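Closing a Straight Cut: What We Learned About Interrupted Stitches
Project report by Fanni Hegyi and Santeri Lehtinen

We picked wound closure because we both wanted a project where you could see your progress in millimeters, and wow, did we get that! Our question was simple: what makes a row of interrupted stitches come out even? An interrupted stitch is tied and trimmed by itself, so each one has its own knot (a running stitch uses one thread all the way along). We spent most of September on the Trudstead practice table, with 45 minutes per session.

Spacing came first. We began at one end of each cut and worked toward the other, and our early rows drifted badly. Starting in the middle and splitting what was left made a huge difference.
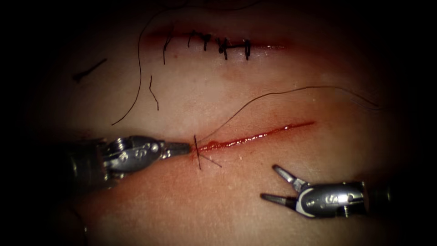
Canan Altıntaş wondered whether we were pulling too hard, and asked us to try a row where the edges only just touch. We did, and she had a point! Our tight rows puckered, and the looser ones lay much flatter.

Then there's thread. We went through 17 packets, and a lot of that was waste from leaving a short tail on the wrong side. A long working strand gives you room to form the loop, but it also likes to wander over the cut and catch on the knots you've already tied.
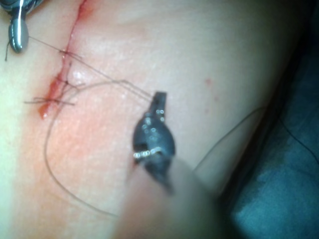 Our fix was to lay the loop down well to one side before reaching for the short end, then draw the knot down slowly and square to the cut. We also got fussy about trimming, and left the tails long enough to grab again.

Next we want to try curved cuts, and Santeri is already sketching a spacing guide for them.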